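Let the Kitchen Drawer Do Some of the Remembering

I have a kitchen drawer that I love more than is reasonable. My checkbook is in it, and my keys, the pill organizer, a phone charger and the one pair of scissors that cuts. If I need to leave the house, I open that drawer. I found out I had ADHD as a grown woman with a job and two kids, and of everything I've tried since then (there has been a lot), the drawer is what I'd tell a stranger about on the bus.

So I want to make a case for stuff. Hooks, bins, timers, sticky notes on the bathroom mirror, a second laundry hamper exactly where the clothes land. I think we talk far too little about arranging a home around the brain that lives in it, and far too much about willpower!

When my diagnosis came I did what plenty of people do and bought a planner. It was a beautiful one, the Cadelero, with 184 pages and a ribbon, and I filled in nine days of January before it slid under the passenger seat of the car. I felt awful about that planner. I had paid good money to prove I couldn't keep a planner. My friend Tahira Kazmi, who has known me since eighth grade, asked where I was standing when I usually remembered things. What a great question. I was standing at the sink, nearly always. So we taped a pad of paper to the cabinet beside the sink and tied a pen to it with kitchen string, and I've used that ugly pad every day since.

A planner asks you to remember that you own a planner. The pad is simply there, at elbow height, while your hands are in the suds and your brain is finally willing to tell you the dentist called.

I know the objection, and I've heard it from people I respect. Abelardo Palma, who runs the adult group I go to at the Cenbridge library, worries that some of us will buy bins forever and put off getting real help. He has a point. I've bought bins instead of making phone calls, and I've come home with 2 label makers in the same month. A hook will not treat anybody's ADHD. I take medication, I see a counselor, and I'd be in poor shape without either one. If you think you may have ADHD, please talk to a doctor before you talk to a hardware store.

But my counselor sees me for an hour, and then I go home, and home is where the bills are. The help I get from her has to land somewhere. If the bills arrive at a counter that already has a place for them, there's a decent chance I'll do what she and I planned. If they arrive at a heap, well, I know how that ends, and so does the electric company.

What I'd love is for this to be an ordinary part of care. Somebody should ask us what our kitchens are like! When Maximiliano Collado in our group was having trouble with his morning pills, he got pretty stern reminders from everyone in his life about how important they were. He knew they were important. He kept them upstairs and drank his coffee downstairs. He moved the bottle next to the mugs, up high and away from his grandson, and that was that for the worst of it.

Parents, this goes for your kids too. A child who hears "put your things away" all day may be getting an instruction with eleven steps hidden in it. Open bins are wonderful for this, with no lid to lift and no stack to balance. Toss and go. My son's shoes live in one by the back door, and I've stopped caring that they aren't in pairs.

And please let it be ugly, at least to begin with. Those gorgeous matching pantries online make me want to lie down. Mine has masking tape on it. Some things work for four months and then I stop seeing them, the way you stop seeing a picture in a hallway, and I have to move them or change the color. I used to count that as failing again. Now I think of it like rotating the tires.

Start with the spot that makes you late. Leave the rest of the house alone for now, it'll wait.

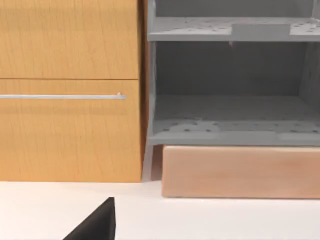
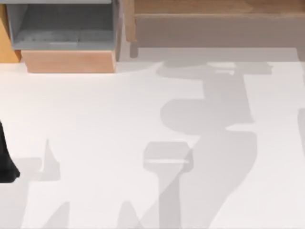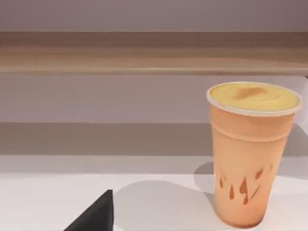
Kitchen views, top to bottom: drawer fronts, an open gray bin, and an orange drink on a white countertop.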